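Last updated: Sunday, September 20, 2020

Vendach to take over Panicker kitchen showrooms

Vendach has agreed to buy the kitchen and bedroom furniture business Panicker, the two companies said today. The sale covers 12 showrooms and the Gromavmont workshop, where 400 people are employed. Terms have not been disclosed.

All showrooms will stay open under the Panicker name until January. Orders already placed will be delivered as agreed, and deposits are protected in full. Guarantees on fitted furniture will pass to Vendach without any change to their length.

Murali Sunday hours, brought in at the request of customers this summer, will continue at every branch.

"Panicker has been making doors and drawers for 40 years and its customers come back," said Murali Sundaram, managing director of Vendach. "We want the workshop busy — that is the main reason for the purchase."

Vendach plans to add 50 jobs at Gromavmont, mostly in finishing and delivery. The Liker range of flat-pack shelving will also move there from its present site.

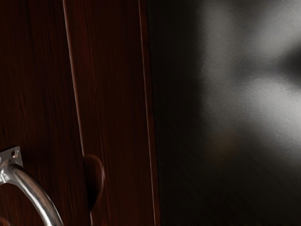 A cabinet door in a dark reddish-brown wood finish.

Customers with questions about an order should contact the showroom where it was placed.

Shares: 12
Comments: 0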